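3.2 Shared surfaces and cleaning routines

Front desks were included in the study because they are touched by many people in a short time and often fall outside the written cleaning plan. In the six clinics we visited, the plan named exam rooms, restrooms and waiting room chairs. Only two plans named the reception counter, and one named the telephone. Staff at the other sites told us they cleaned the desk "when it needs it."

We interviewed 38 employees between the start of February and the end of the observation period. Interviews were held at the workplace and followed the guide used by Landry and Fortin in their earlier work on school offices. Questions covered who cleaned the desk, what they used, and how they had learned to do it. Answers to the last question varied most. Newer employees usually named a coworker. Employees with more than 8 years at the same clinic tended to say they had worked it out on their own.

Cloths were the most common tool at all sites. Disposable wipes were kept for exam rooms, where the cost was charged to a different budget line. Reusable cloths were washed off site at four clinics and in a staff kitchen at the other two. No clinic kept a record of how long a cloth had been in use. 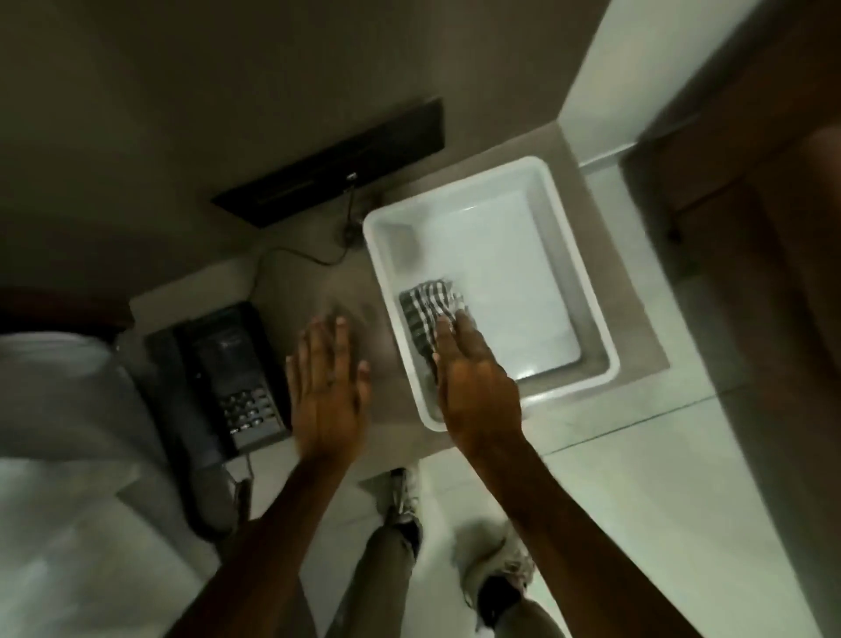
Figure 4. Countertop with desk telephone, white plastic tray and folded checkered cloth.

Telephones raised a separate problem. Several employees avoided using liquid near the keypad after a handset had been damaged, and cleaned only the receiver. Others skipped the telephone during busy hours and did not come back to it. Vallejo reports the same pattern in hotel lobbies, although the desks in that study had one regular user per shift. Ours had up to three.

Patient volume did not explain the differences between sites. The largest clinic saw roughly 1000 patients a month and had the most regular routine, which the office manager had written on a card and taped inside a drawer. The card is reproduced in Appendix B. We return to the use of informal written reminders in Section 4.1.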